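Section 8: Setting up and working safely around the Aloten two-arm bench

I wrote this section after setting up three of these benches myself, so it's a bit more talkative than the rest of the Skastex manual. Please read it even if you've run the older single-arm model, as the clear zone rules changed in January.

8.1 Before you switch on

1. Lock the feet of the main table and give it a good shove. If it rocks, fix that first.
2. Walk round and find both stop buttons. Press each one and check that the panel shows STOP.
3. Take everything off the main table except the piece you're going to work on.
4. Tell anyone nearby that you're about to power up — say it out loud, even if they're looking straight at you!

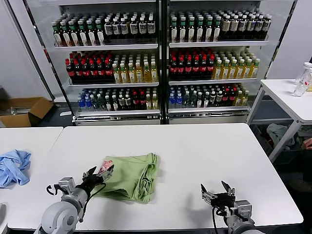 The clear zone covers the whole of the main table plus 30 cm on every side, and it applies from the moment the arms have power, moving or still. I'm fussy about this one. People get used to an arm that's sitting quietly and start leaning in to straighten a sleeve or pick up a pen. Keep water and anything else you'll want to reach for on a side table, as with the two bottles over on the right, and keep your own hands on that side too. Cables count as well: the black ones hanging at the wrists need slack to turn, so never tape them down to the tabletop.

Note: Small items left on a cloth count as part of the load. Either log them in the Cliltard job sheet or take them off before you start.

8.2 Checking the grippers

Do this at the start of every shift and again after any bump, however gentle it seemed.

1. Send both arms to the rest position and wait for the panel to say READY.
2. Open each gripper fully from the panel. Don't pull the fingers apart by hand (I've done it, and I spent an afternoon recalibrating).
3. Look through the wrist camera. You want both fingers in view, with nothing caught between them.
4. Close and open once at slow speed, and listen. A soft click is fine, a scrape isn't.
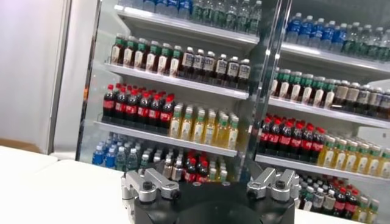
Fig. 8-2. Wrist camera view with the fingers open and empty.

Caution: Glass doors and shiny surfaces behind the bench can confuse the depth reading. If the panel shows warning 195, turn the bench or cover the glass, then run the check again. Please don't just clear the warning and carry on.

8.3 Handling cloth

Cloth is kind to beginners, as it rarely breaks anything, but it does slide and it does snag. My own routine goes like this:

1. Put the garment near the middle of the table, where both arms can get to it comfortably.
2. Choose slow speed for the first grasp of any new item.
3. Let one arm take hold while the other waits, open, well off the fabric.
4. Watch the first lift from outside the clear zone with a stop button in reach.
5. If the cloth snags, press stop, wait for the panel light to go out, and only then go in to free it.

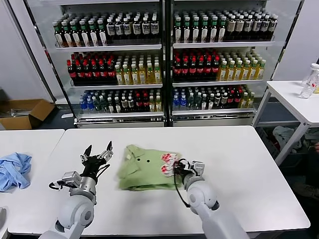

Fig. 8-3. Right gripper on the edge of the garment, left gripper open.

Note: Fingertip pads wear faster than you'd think. Check them weekly and change them as a pair — one new pad and one old one gives a lopsided grip, and you'll be blaming the software for days.

Keep finished or waiting pieces on a separate table so that they can't be dragged into the job. A neat pile is nice, but a crumpled heap does no harm as long as it stays outside the zone.

8.4 Stopping and leaving the bench

1. Open both grippers and make sure neither is holding anything.
2. Raise the arms clear of the cloth and send them to rest.
3. Switch to HOLD if you're away for less than 8 minutes. For anything longer, power down fully.
4. Write up the run, including any stops. A stop isn't a black mark, so do log it!

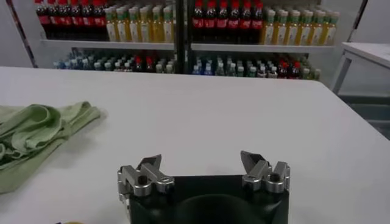

Fig. 8-4. Fingers apart, with the cloth off to the left.

Caution: HOLD keeps the motors live, so the clear zone still applies.

The run counter sits at the bottom of the panel. Our Ševčík bench had reached 2,529 runs when I wrote this, and its wrist bearings were due for a look. The service intervals are in section 9, along with the part numbers for pads and cables.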